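Sidewalk delivery robots: where do they get to stop?
Posted in Robots & Automation > Rules and Good Practice

Filipa Macedo
We're writing house rules for a small delivery robot before it goes anywhere near a real street. Simstead, our simulator, came with a default that says "keep to the curb side," and my colleagues treat this as scripture. I'm less sure. The curb side is where cities keep their hardware. Is there an accepted practice for where a robot should travel and where it should wait? Our draft is 15 pages long and doesn't say.

Naveen Thakur
Check the city ordinance first. Some places cap speed and weight, some ban the things outright, and a few seem to have copied the bicycle rules and changed the noun. Whatever yours says beats your simulator's default.

For the rest, we use Simstead too, and the hotel block is the one I make new people argue over. Plenty of sidewalk, and still a pole and a hydrant near the curb, with a street lamp just beyond.

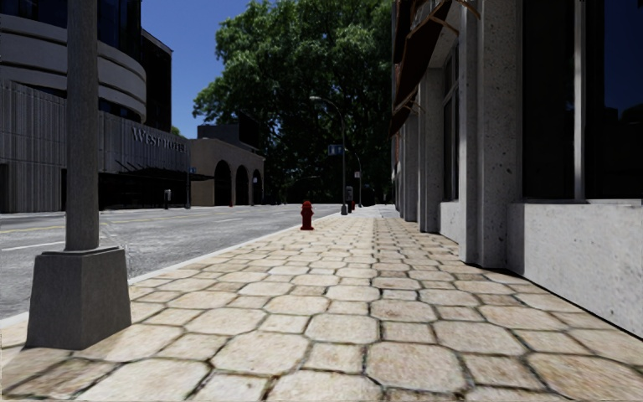
What we settled on at Nutlow, after more meetings than the subject deserved:

1. Travel in the clear part of the sidewalk, and give way to everyone. The robot has no appointments.
2. Never wait beside a hydrant, at a curb ramp or in front of a door. Write the distances down, after asking the fire department what they are.
3. If the robot is confused, it pulls over to a spot that passes rule 2. "Stop dead where you are" is easy to code and makes you 80 enemies before lunch.
4. Test it with people walking through. An empty block flatters everybody's planner.

Our version runs to 2 pages. People have read it.

Karla Tovar
just put a flag on it

Tracey Ashworth
Agree with Naveen except on rule 3. Pulling over is itself a maneuver, and a robot that's lost its position shouldn't be making any. We split it: blocked path, pull over; lost position, stop and call a human. Then put a phone number on the lid, in large type, and make sure it rings somewhere.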